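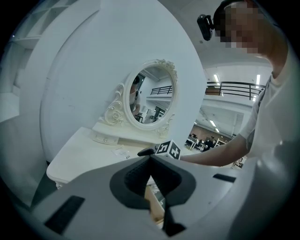

How long does it take to build a hand-held gripper in a shared workshop? Three weekends for the body and jaws, if the printer behaves, and most of a fourth for the wiring. The second one goes faster.

Work on the Clakari gripper carried on through the summer at Baluyot, and the parts list now stands at 31 lines. The body is printed in two halves that bolt together. The jaws are a separate print, so a broken one can be swapped on the bench with a single hex key. Jacinto Sandoval redrew the jaw mount in January after the first version split along the screw holes, and that drawing is the one to use. The older file is still in the shared folder with "old" in its name. Please don't print it.

Filament for one complete tool comes to 200 grams if the supports are kept sparse. The Conasov board has gone up in price again, and two members have asked whether a cheaper one would do. It would, but the connector is on the opposite side and the cable has to be longer. 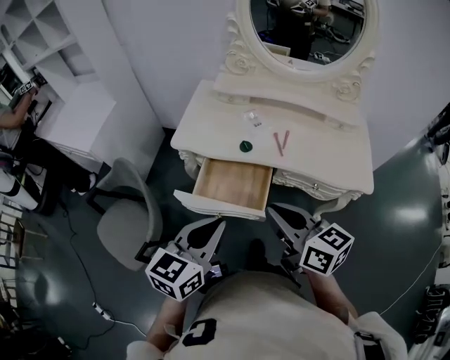
Drawers have taken up most of my own time on this. A small knob gives the jaws very little to hold, and a straight pull is hard to keep straight when your wrist wants to turn. The vanity table has a small wooden one with a white front, and it is a fair test of the new fingers, the grey ones with the teardrop cutouts. I would like to try a softer facing on the tips next. Clellow sells a rubber sheet that can be cut with scissors, and there is half a roll in the cupboard by the sink.

The log has reached 1,841 entries. If you add to it, write down which jaws were fitted, as the last batch can't be sorted without that. Jaw prints are in the tray marked G, and spare M3 bolts are in the tin next to it.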